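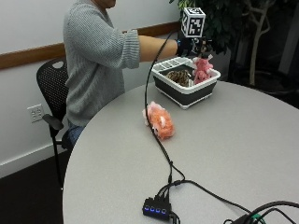

Toy sort at the round table, gray and white basket

Is a divided basket any use for plush toys?

Posted by Sandamali Thambiah

I keep reading that the cure for a plush pile is a basket with built-in compartments. I have my doubts. The one on my table has a white rim, dark gray sides and a row of openings along one side, and as far as I can tell those openings were meant for dish brushes or pencils. A stuffed animal isn't going in there. The main part takes a pink one standing up and a brown one lying down, and then I start wondering where the rest is supposed to live.

The Ovard storage page says one basket per child is plenty. Whose child? We have been given plush by every relative since last November. Before I spend money on a second basket, has anybody kept one of these going for longer than a month? Also, do you stand them up or lay them flat? I've seen people get heated over this.
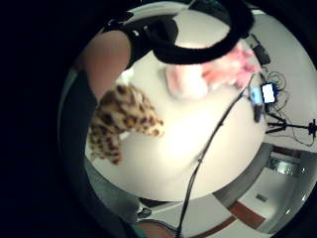

Leopard print and pink fluff, still out on the table

Vultside

I'd be suspicious of anything sold as a "system." We had the Kassa bins, the ones with the little drawings on the front, and they held up for as long as I did the putting away myself. My son dumped them to get at the one on the bottom, which he will do with any container you buy.

What I do now is dull. Everything comes out onto a table and the long floppy ones go back first, flat, at the bottom. Fluffy ones go on top, they squash down anyway. If a toy has a firm base, stand it at one end. Use the divided part for doll shoes or hair clips, or ignore it. I wouldn't buy the second basket until you've pulled out what doesn't get played with. You may find you don't need it. I can't promise that, mine came back out of the donation bag twice.

And check that your basket has openings for air before you put it in a closet. Mine didn't and the toys smelled stale by spring.

gunville_8

just use a laundry bag and hang it on the door. 300 toys or 3, same bag. never understood paying for plastic

Vultside

A bag works until they want the one at the bottom. Then see my first paragraph.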